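## Broltbridge Shared Kitchen – glaze and tableware FAQ

**Can I bring my own handmade bowls?**
Yes, if the inside is fully glazed and the glaze is rated food safe by its maker. Unglazed feet are fine. Bowls with a crazed surface stay out of the kitchen.

**Does "lead free" mean food safe?**
No. A lead-free glaze can still leach copper, barium or manganese if it is underfired or poorly balanced. Ask the potter for a leach test result – a verbal assurance is not enough.

**Is there a test I can do at home?**
Leave a slice of lemon on the glaze overnight. A change in colour or gloss means the surface is reacting with acid. No change doesn't prove the piece is safe.

**Can glazed pieces go in the dishwasher?**
Stoneware can. Earthenware is washed by hand and dried for 2 days before stacking.

**What about the microwave?**
Run the empty piece for 15 seconds beside a cup of water. If the piece is hot and the water isn't, the clay is absorbing moisture and should not be microwaved.

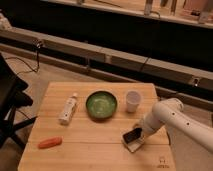 **My bowl has a chip on the rim. Can it be repaired?**
Not for food use. Epoxy and most cold repair fillers are not rated for it. Chipped pieces can be kept for dry display.

**How much can I store?**
One shelf per member, limit 15 kg. Label each piece underneath.

**Who approves new pieces?**
Kurniawati Lau, Monday mornings. Bring the glaze name and firing temperature in writing.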